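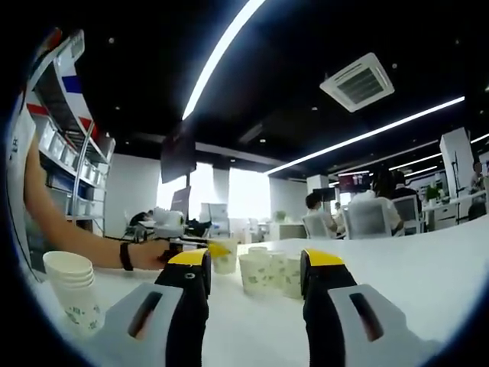 Section 4. Setting up the Trenora hot water dispenser

Read this section before you connect the dispenser for the first time. Wall-mounted units are covered in Section 5.

Placing the unit

1. Choose a flat, level counter that can hold the weight of the unit with a full tank. Leave a hand's width of clear space behind it and on both sides.

2. Do not place the unit under a low shelf or cabinet. Steam leaves through the vent in the lid.

3. Check that the power cord reaches the outlet without being stretched. Do not use an extension cord.

4. Turn the two front feet until the unit stands level. Turning a foot clockwise lowers that corner.

5. Slide the drip tray in until it clicks.

Rinsing the tank

A new tank has to be rinsed twice before anyone drinks from it.

1. Make sure the unit is unplugged.

2. Lift the lid and take out the cardboard insert and the bag with the hose clamp. Keep the clamp.

3. Fill the tank with cold tap water to the lower line.

4. Put a large pitcher under the spout and open the manual drain valve. Wait until the flow stops, then close the valve.

5. Repeat steps 3 and 4.

Note: The first rinse may carry a little white dust from the filter. If you still see dust after the second rinse, take the filter out, hold it under the tap for a minute and rinse the tank again.

First heating

1. Fill the tank with cold water to the upper line and close the lid.

2. Plug in the unit and press the power switch on the back. The display shows the model code, 2166, and then the water temperature.

3. Press HEAT. The light blinks while the water is heating and stays on when it is ready.

4. Draw one full pitcher and throw it away. The unit is now ready for use.

CAUTION: The water is hot enough to scald. Keep your hand away from the spout while drawing water, and use only cups made for hot drinks. Thin plastic cups can soften and tip over.

CAUTION: Never press HEAT with an empty tank. The cutoff will trip and the display will show code 423. Unplug the unit, let it cool for an hour, fill the tank and start again from step 2.

Setting the portion size

The unit is set at the factory to pour 200 ml. To change this, hold the + and - buttons together until the number blinks. Press + or - to change the amount, up to 1000 ml, and press HEAT to save it. If you press nothing for ten seconds, the old setting is kept.

The child lock stays on after a change of portion size. To turn it off, see Section 6.

Replacing the filter

Use Bandex filter 787 only. Write the month on the label when you put a new one in, for example August, and stick the label inside the lid.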